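Nyberg 39 precision screwdriver set – long-term review

I bought the Nyberg set in November to replace a drawer of odd drivers, most of them with rounded tips. It cost £39 from Gindholm, and I have used it most weeks for nine months, mainly on old desktop PCs, a sewing machine and one very stubborn doorbell.

You get a handle, an extension shaft and a tray of bits in a hinged case. The handle is 195 mm long with the extension fitted, and the end cap spins freely, so you can press down with your palm and turn with your fingers. The cap was stiff for the first week and has been fine since.

The bits are good. The two Phillips sizes I use most still have sharp edges, and they sit deep enough in the screw that I rarely slip. The small flat blade is the weak one. Mine twisted on a battery cover and Gindholm sent another without any fuss.

Magnetism is middling. It will hold a case screw pointing straight down, but a longer one droops. My old Ziltel driver was stronger, though it also picked up every bit of swarf on the bench.

Inside a PC the extra reach matters more than anything else. Processor brackets, cooler mounts and the screws under a graphics card are all awkward with a stubby handle.

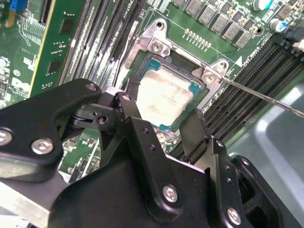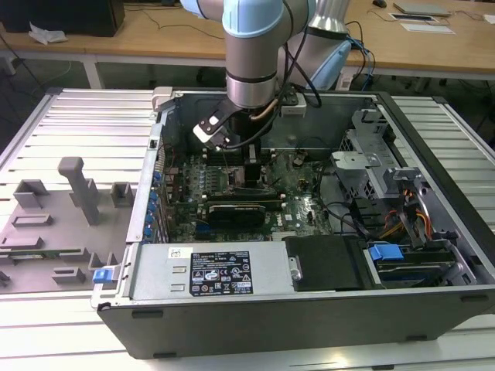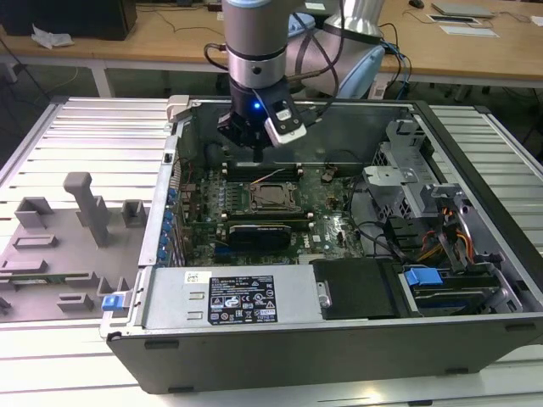

The case is my main complaint. The hinge is thin, the labels under the bits are grey on black, and the tray lets go of the smallest bits if you open it upside down. I have stuck a strip of tape on the lid to mark the top.

I also tried the Paretau set, which costs more and has a nicer tray – but the handle is too fat for small screws and there is no extension in the box. I sent it back.

Four stars. I would buy the Nyberg again at the same price, and I'd order a spare flat blade with it.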